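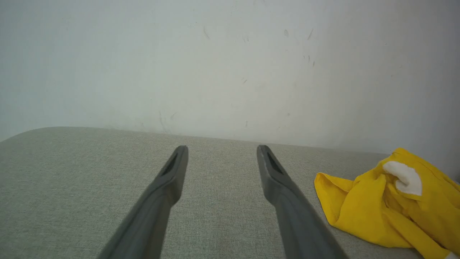 Wrist camera and gripper, September, 4:40 in the afternoon

Started on the Cireck arm's gripper after lunch and got much further than I hoped! Fingers open, wide gap, nothing held, upholstery fabric behind them and the yellow cloth off to the right. Both tips stay in view at full open, so I'm leaving the camera bracket at the angle Mansa set.

Right finger has a light scuffed patch by its slot. Left one doesn't show anything like it from this side. I ran a fingernail over the patch and couldn't feel an edge, so the finger stays on for now. Ewurabena, if you have the spare pair from Skillik, please leave them in the top drawer anyway.

Done today:
Backed out the 4 finger screws, cleaned the threads, put them back with a dab of the blue stuff.
Wiped the rails and regreased them, very thin.
Re-zeroed the open position. The old offset was 2 mm out, which explains the lopsided grabs Yaw kept grumbling about.
Ran 60 open-close cycles with no load. Lovely and quiet — I'd forgotten it could sound like that.
Dropped grip force to 40 percent for cloth work.

Still to do: cable tie at the wrist is rubbing on the sleeve, needs to move up a bit. Also the soft cloth routine still reaches too low for my taste when it comes in over the upholstery. Akua thinks the height value is left over from the Bistthorpe table setup, and I bet she's right. Will compare the two config files in the morning before anybody runs it at full speed.

Garnet has the small hex key. Garnet, bring it back please!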